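Why do countries send ambassadors to each other?

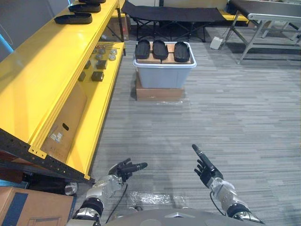

Every country has neighbors, and neighbors do not always agree. They can argue about a river, about fish, or about something sad that happened long ago. When two governments want to talk about such things, they need a person who does the talking. This person is called an ambassador.

An ambassador lives in the other country, often for some years, and works in a building with the name embassy. On the wall outside hangs usually a flag, so that people can find it.

What does an ambassador do the whole day? She reads the newspapers of the country. She meets ministers and asks them questions. In the evening she writes a letter home and explains what she has heard — also when it is bad news.

Sometimes one government is very angry with the other. Then it can call its ambassador home for a while. It is a strong sign, but it is not a war. Later the ambassador may go back, and the talking starts again.

Try it in your class! Make two countries, Grorkelia and Mikham. Both want to use the same lake. Choose one ambassador for each country and give them eight minutes to find an agreement.

Text: Triin Luik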